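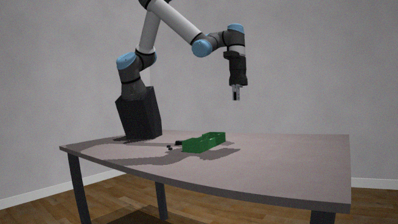

修订记录应当写给使用者看

我的工作有一半时间花在设备手册上。具体说，是楼宇机电设备的安装、操作与维护手册：水泵、换热机组、除湿机、新风机、配电柜。我不写手册，我接收手册，核对手册，把其中与现场有关的部分转成操作规程，再在手册改版之后把规程改一遍。本文只谈其中一个很小的部件，即手册前几页那张通常题为“修订记录”或“版本历史”的表。

我的主张是：现行的修订记录绝大多数是为编写方的流程服务的，对使用者几乎没有用；这种状况可以用很低的成本纠正；纠正的责任在编写方，不应转嫁给接收方。

一、一次普通的改版

Flikon 的一款转轮除湿机，手册主体连附录共301页。去年我们手里用的是C版，厂方随备件寄来了D版。D版的修订记录里，对应这次改版的只有一行，内容是“更新技术参数，修正文字错误，优化版式”。

这行字没有告诉我哪一个参数更新了。除湿机的技术参数分散在四章里，有额定工况表，有电气参数表，有报警阈值表，还有一份随选配件变化的附录。我只能逐页对照。版式的“优化”使得两版页码从第二章起就错开了，软件比对的结果里充满了换行和页眉造成的假差异，真正的差异混在其中。最后找到的实质变更一共三处：再生风温度的高温报警值由80摄氏度改为70摄氏度；过滤网的型号代码多了一个后缀；某端子的接线图里，两个编号对调。

三处变更都有后果。第一处影响报警设定，我们的监控系统里写着旧值。第二处影响备件采购。第三处如果是对错误的更正，那么所有按旧图接线的机器都要检查；如果反映的是新批次硬件的变化，那么旧机器反而不能按新图改。D版没有说是哪一种。我写信去问，答复在三周之后到达，说是后者，序列号从某一段起适用。

编写方在改这三处的时候，必然知道自己在改什么。有人发起了变更，有人批准，Flikon 内部一定有变更单，变更单上一定写着适用范围。这些信息在手册发布的那一刻被丢掉了，接收方用两天的比对加三周的等待，把它重新拼出来。每一个购买了这台机器的单位都要重复这个过程，或者更常见的情况是，不做这个过程，把新手册放进柜子，旧手册也留在柜子里。

二、版本号能说明的事情很少

有人会认为，有版本号就够了。版本号的作用是让两个人确认自己看的是同一份文件，这一点它做得很好，我没有意见。但版本号不携带差异的内容，也不携带差异的严重程度。

软件行业有一套用三段数字表示变更性质的做法，主版本号变动意味着不兼容。设备手册也有人仿照，把手册标成2.1、2.2、3.0。我见过的实际执行情况不理想。一份换热机组手册从2.4跳到3.0，原因是公司换了标志。同一份手册从3.0到3.1，改掉了安全阀的校验周期。按数字判断，前者应当仔细读，后者可以放一放，结论恰好与需要相反。

字母版本号至少不作这种暗示。A之后是B，B之后是C，每一次都可能重要，也都可能不重要。对于没有能力严格执行分级规则的编写方，我倾向于建议用字母。

日期也常被当作版本号使用。日期有一个附带的问题：不清楚它指编写完成、批准、发布还是印刷。我收到过两份封面均标为同一年11月的配电柜手册，内容不同，一份是进线380伏的机型，断路器选型表多出一栏。供货方的解释是其中一份为“重新导出”。重新导出的文件只要内容有一个字不同，就应该有新的标识，这一条没有讨论余地。

三、“若干更新”这类措辞

我把近几年经手的手册中的修订记录抄了出来，合计263条。没有做严格的分类，只谈抄写过程中的印象。

最多的一类是空泛的概括，如“内容更新”“全面修订”“完善说明”“根据用户反馈改进”。这类措辞在逻辑上为真，在使用上为零。它们满足了模板里“变更描述”一栏不得为空的要求，除此之外没有别的功能。

其次是指向内部文件的引用，如“依据变更单某某号修订”。这类记录在编写方内部是完整的，凭号码可以查到一切。问题在于使用者查不到。把一个读者打不开的编号当作说明交给读者，和不说明是一样的。

再次是只给位置不给内容，如“修改第5.3节”。这比前两类好得多，至少缩小了范围。但是第5.3节有时长达九页，而且有时指的是旧版的5.3，在新版里已经是5.4。

第四类数量很少，写明了位置、旧内容、新内容和适用范围。出自 Iwasaki 的一份循环泵维护手册全部采用这种写法，三次改版共占一页半。我处理那份手册的改版，每次用时不超过二十分钟，包括修改规程。

还有一类值得单独提出，即“修正笔误”。笔误在散文里是小事，在技术手册里未必。小数点移动一位是笔误，单位写错是笔误，“常开”写成“常闭”也是笔误。编写方倾向于把凡是自己无意写错的都归为笔误，这个分类依据的是错误的来源。使用者关心的是错误的后果：如果我按照错的那一版做了，现在是否需要去改。因此“修正笔误”这个词只应当用于即使不改也不影响任何操作的情形。扭矩值由12改为21，无论当初是怎么写错的，都必须逐项列出。

四、为什么会变成这样

我不认为编写方在有意隐瞒。多数情况下原因是结构性的，大致有以下几方面。

手册模板通常来自质量体系文件。质量体系文件的修订记录是给审核员看的，审核员要确认的是：每次修订有记录，有编制人，有批准人，有日期。审核员不核对变更描述是否足够详细，也没有标准要求他这样做。于是表格里编制、审核、批准各占一列，宽度充足，变更描述挤在剩下的位置，写满二十个字就要换行。我手边的一份手册，修订记录表中签字相关的三列占了表宽的一大半。表格的宽度分配会直接影响人们写多少字，这一点做过表格的人都清楚。

其次，填写修订记录的时间点不对。它通常在文件定稿之后由排版或文控人员补填，这时候掌握变更内容的工程师已经转到别的项目。文控人员面对一份已经改完的文件，能写出来的最准确的话就是“更新技术参数”。如果记录在每处修改发生时同步填写，内容自然会具体，总工作量也不会增加。

第三，存在法律方面的顾虑。有的厂家担心，明确写出“旧版此处有误”会成为索赔的依据。我不是律师，只能从使用的角度说两点。一是两版文件都在客户手里，逐页比对就能得到同样的结论，省略记录并没有消灭证据。二是已知错误而没有明示，在事故之后看起来不会比明示更有利。至于这种顾虑在具体法域里有多大分量，应当由懂的人来说，我只指出它常被用作不必讨论的理由。

第四，使用者没有提要求。这一条是接收方自己的问题。采购合同会规定手册的语言、份数、装订方式，有时还规定纸张克重，我没有见过哪份合同规定修订记录应写到什么程度。没有写进合同的东西，供货方没有义务提供。

五、变更条与变更标记

纸质手册时代有一种做法，在改动过的行旁边的页边画一条竖线，称为变更条。航空维修手册至今如此。它的好处是读者不需要看修订记录，翻到哪页都知道哪里是新的。

变更条在民用设备手册里很少见，偶尔见到也常被误用。典型的误用有两种。一种是累积，B版的变更条留到C版，C版的留到D版，最后满页都是竖线，标记失去区分能力。正确的做法是每版只标相对上一版的改动，发布新版时先清除旧标记。另一种是不加筛选，文字处理软件把格式调整也当作修改，换个字体便整章带条。

变更条也有它做不到的事。删除的内容没有位置可标，一个被删掉的步骤不会在页面上留下痕迹，除非在删除处保留空的编号。我赞成保留空编号，写“本步骤自D版起取消”。反对者认为这样不美观。操作规程引用手册时写的是步骤编号，编号一旦重排，规程里全部的引用都要改，而且漏改的引用不会报错，只会静静地指向另一个步骤。不美观是可以接受的代价。

章节编号同理。插入新章节时应当尽量加在末尾，或者用5.3A这样的编号，等到大改版时再统一重排，并在那一版附上新旧编号对照表。对照表由编写方制作只需一次，由接收方制作则需要很多次。

六、数值变更必须同时写出旧值

这一条我认为最重要，单独成节。

只写新值的记录，如“报警温度改为70摄氏度”，看上去已经足够具体，但仍然迫使读者去找旧版。原因在于，读者需要检查的对象不是手册，是现场。现场的设定值可能等于旧版手册的值，可能等于更早一版的值，也可能是调试人员按工况另设的值。看到80，如果知道旧版就是80，可以判断这是照旧版设的，应当改；看到65，就知道有人动过，要先查原因再决定。没有旧值，这种判断无从进行。

旧版手册并不总能找到。按多数单位的文控规定，新版到达后旧版应当回收销毁，规定本身是合理的，目的是防止误用。执行得越好的单位，越没有旧版可对照。于是出现一种奇怪的局面：不遵守规定、柜子里堆着历年手册的单位，反而能够看懂新版改了什么。

写出旧值的另一个作用是校验。Grímur Þorgeirsson 负责我们这边的控制系统，他在一份记录中看到“由0.5巴改为5巴”，立即指出新值超过了该管段的试验压力。厂方复查后承认应为0.05巴，属于改错了方向。如果记录只写“改为5巴”，也许一样会被发现，但两个数值并列时量级的跳变要显眼得多。

单位也应当随值写出，两个值都写。单位制的切换是一类高风险变更，表中数字全部变了，实际物理量一个都没变，或者大部分没变而有两三个趁机变了。后一种情况只有逐项列出才能看见。

七、译本的问题

译本是修订记录质量最差的地方。

多数译本只翻译正文，修订记录沿用原文本的，或者只写译本自身的版次。由此产生两套版次：原文为F版，译本为第2版，译本第2版译自E版。这个对应关系应当写在封面上，实际上常常哪里都没有。我见过的最稳妥的标法是把译本版次附在原文版次之后，例如“E版，中文第2版”，一行字解决。

译本自身的修改要与原文修改分开记录。译者改正了一个误译，原文没有变，使用原文的人不受影响，使用译本的人可能受很大影响。反过来，原文改了一处措辞，译文本来就译对了，译本不必改，但应当记录“本处原文变更，译文无需改动”，否则核对的人会以为漏译。

术语替换需要特别交代。某次改版，译本把“旁通阀”统一换成了“旁路阀”，把“复位”在一部分章节换成“重置”。没有记录。现场的班组长来问旁路阀在哪里，图上只有旁通阀。术语统一是好事，在修订记录里写一行“全文将某词改为某词，含义不变”，就不会有人去找一个不存在的阀。至于只在部分章节替换，那不叫统一，应当退回。

八、电子文件没有使情况变好

一般的期待是，手册电子化之后，比对差异是软件的事，修订记录可以淡化。我的经验不支持这个期待。

首先，发布的格式是固定版面的文件，比对软件处理文字尚可，处理表格较差，处理图几乎无用。接线图里两个编号对调，在比对结果中表现为整张图不同，或者完全相同，取决于图是以何种方式嵌入的。

其次，在线手册取消了版次的概念。厂家网站上永远只有“最新版”，内容随时更新，页脚的日期是页面生成的日期。昨天看到的步骤今天可能已经不同，而且无法证明昨天看到的是什么。对于需要留存依据的工作，这比纸质手册退步了。我们现在的办法是把查阅时的页面存档，等于由使用者代为执行厂家的版本管理。

再次，文件管理系统给人以已经管好的错觉。我们使用 Brallo 管理技术文件，它能记录谁在什么时间上传了哪个文件，能自动编号，能阻止别人打开作废版本。这些功能都正常。系统里同样有一栏叫“变更说明”，必填，上传的人在里面填“新版”。系统校验这一栏非空，于是通过。工具可以强制填写，不能强制填写的内容有意义，后一件事只能靠有人退回。

我在 Wellesby 园区的项目上试过退回。凡是供货方提交的改版文件，变更说明不能回答“改了哪里、原来是什么、对已安装设备是否适用”的，一律不予接收，附一份填写样例。开始时有抱怨，主要来自代理商，他们自己也拿不到这些信息。几轮之后，多数厂家能够提供，说明信息一直在那里，只是没有人索取。有两家始终不能提供，我们在下一次采购中考虑了这个因素。

九、几种反对意见

有人认为详细的修订记录会很长，没有人读。长度与改动数量成正比，改动多时确实会长。但修订记录不是通读材料，读者拿着它逐条勾对，长而具体比短而空泛省时间。如果一次改版的条目多到无法列出，说明应当按新手册处理，在封面声明“本版全面改写，不作逐条对照”，这样的声明我完全接受，它让我知道要从头读。我不接受的是用“全面修订”来掩护三处改动。

也有人认为改动有轻有重，全部列出会淹没重要条目。这个意见成立，解决办法是分组。影响安全的、影响设定和操作的、影响备件的、仅影响文字的，分四组列出，最后一组可以概括。分组的判断应当由编写方的工程师作出，不宜由文控作出。

还有人认为小厂没有人力。小厂的手册一般也短，改动也少。我见过一家只有几个人的厂，修订记录是用打字机风格的等宽字体排的，没有表格，每条一行，写着页码、旧、新、序列号范围。排版很难看，内容无可挑剔。相反，我收到过的最空泛的几份记录都来自设有专门文档部门的大厂。人力与质量在这件事上看不出明显的关系。

最后一种意见说，合格的使用者本来就应当在改版后通读全文。301页的手册，一个项目有几十份，每份隔一两年改一次。提出这个意见的人可以自己算一下工时。

十、建议写法

以下是我们目前要求供货方采用的条目格式，可以直接抄入合同附件。

每条记录包含：新版中的章节号与页码；旧版中的章节号，如有变动；旧内容，数值须带单位；新内容，数值须带单位；变更性质，从“更正错误”“硬件变化”“要求变化”“表述调整”中选一；适用的序列号或出厂批次；已安装设备是否需要采取措施，填“是”或“否”，填“是”的注明措施所在章节。

“适用范围”一栏不得填“全部”，除非确实包括已停产的批次。这是根据教训加上的，起初供货方习惯性地填“全部”，意思是“本手册所适用的全部”，与我们的理解不同。

“变更性质”一栏中，“更正错误”与“硬件变化”的区分最为关键，前者要求检查旧设备，后者禁止照新版改动旧设备，两者要求的动作相反。拿不准的应当注明待确认，不得任选其一。

仍以前述除湿机为例，端子编号对调那一条按此格式应当写成：第7.2节，接线图；旧版同节；旧图上为编号14，下为编号15；新图上为编号15，下为编号14；硬件变化；自某序列号起；已安装设备无需措施，旧设备仍按C版接线。全部写完不到一百字，由知道答案的人来写，用不了两分钟。

签字栏可以保留，宽度请缩到能签下名字为止。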